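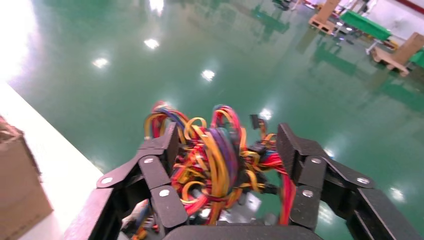

Wed 1 January

The night shift at the Jurkness station house starts with a whiteboard and a bad pot of coffee. Six patrol cars on the road, when the board is full. Tonight it's four. One in the shop, one waiting on a driver who called out sick.

Response times are what people in Tumirside want to talk about. At the bus stop, in the barber shop, at the back of the council room in June when the chairs ran out. A break-in on the hill side of town, and you wait. A fight outside a bar, you wait less. Everyone has a number in their head and the numbers never match.

The department's own number is 10 minutes for an urgent call. Fine on paper. It's counted from when a car is sent, and the wait before that goes in a different column. Ask for the other column and you fill out a form.

I filled out the form. Came back in three weeks, 102 pages, most of it sideways.

So, the short version. Last year the hill side made 1270 calls that were marked urgent. The river side made more, close to 2000, and got the cars faster. Part of that is plain geography. One bridge, two lanes, a light at the far end that stays red forever. Part of it is where the cars park between calls, and they park by the river, next to the all-night diner and the gas station with the clean restroom. Officers will tell you this without much shame. You'd park there too.

The fix on the table is a substation in the old Herath store, empty since the shoe business left. Two desks, a holding bench, a lot for three cars. Cheap rent. The neighbors are split. Some want it yesterday. Others remember the last time there were extra cars on the hill, the traffic stops, the same teenagers getting stopped twice in one week, and they say a slow car is better then a bored one.

Then there's Testus, the dispatch software the town bought to move cars around by itself. It was suposed to be running by fall. Dispatchers still keep a paper map taped to the desk, with coins on it for cars. Quarters for patrol, a nickel for the supervisor.

A vote on the lease was set, then moved, then moved again. The Herath windows have brown paper on them. On the hill, people have started calling each other first and the police second.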